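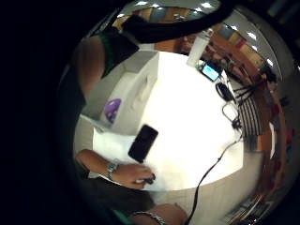
Session 3: The working table, and how to get it back

Course handout, Keeping a Small Space in Order
Brindusley Neighbourhood Centre, evening program
Written by Llinos Craddock

Welcome back, everyone, and thank you for the lovely talk we had over tea last time. I had planned to move straight on to cupboards, but so many of you spoke up about the table (the one table, in most of our homes, that has to do for everything) that I've pushed cupboards back and given the whole evening to it.

A white table is a very good teacher. Everything shows on it. A phone, a bottle, a black adapter with its cable looped beside it, a sheet of paper sticking out from under something bigger - each of these is quite small, and each has a perfectly fair claim to be near you while you work. Put them on the same top, though, and your eye keeps hopping from one to the next. Dark things on a pale surface are the worst for this, and I'm afraid cables are nearly always dark.

What belongs on the table

I use the word "residents" for things that live on the table and "visitors" for things that come for a while and go home again. A box-shaped appliance is usually a resident. It's heavy, it wants a plug, and you won't thank me for asking you to lift it twice a day. A phone is a visitor, even if it visits constantly. Bottles are visitors too, whether it's water or hand cream or glue inside.

Small electronic things with a lit screen are harder to place, and we had a good argument about them in the June group. Ronaldo Quintana felt that anything you look at should be a resident, and I've come round to his view, provided it sits toward the back and you can read it without leaning over your work. If you only glance at it once in an evening, it can go on a shelf.

Paper under things

I'd like you all to check for this one at home. We slide a sheet under the nearest heavy object so it won't blow about, and then we forget it, and by the end of the month there are five sheets under there and one of them is the car registration. If the paper is protecting the table top, leave it and trim it to fit. If it's a paper you need to read or answer, it goes in the tray. Please don't let one sheet do both jobs!

Cables and adapters

The far edge of the table is the right place for an adapter. Your forearms rest along the near edge, and a cable there gets dragged by a sleeve or a watch band sooner or later. (I wear a bangle most days and have pulled a lamp into my lap with it, so I speak with some feeling.)

For the slack, make a loose loop, about as wide as a saucer, and fasten it with a strip of soft tape. Don't wind it tightly around the adapter. A tight wind bends the cable hard at the same spot every time, and that's where it will split. If the loop hangs near the side of the table, bring it in a hand's width, especially if you have a cat or a grandchild.

Sharing the table

Two people side by side need more elbow room than you'd think. In class we work close together and you'll have noticed how quickly your things drift into your neighbour's patch. At home, agree on who has which end before you sit down. Anything both of you use goes in the middle, and past arm's reach if it's only needed now and then.

The clearing routine

We'll practise this tonight in pairs. Take up to 30 minutes the first time; it gets much quicker.

1. Lift off the visitors and put them on a chair or a tray.
2. Pull out any paper and sort it.
3. Unplug what isn't in use, loop the cables and lay them at the back.
4. Wipe the top, going around the residents.
5. Bring back only what the next job needs.

For next time

Clear your own table once a day for 7 days, at whatever hour suits you, and jot down the 3 visitors that come back most often. Bring the list along. Those three are the ones we'll be finding homes for when we finally get to the cupboards.

Spare trays and soft tape are on the side bench by the door - please take what you need and leave the scissors.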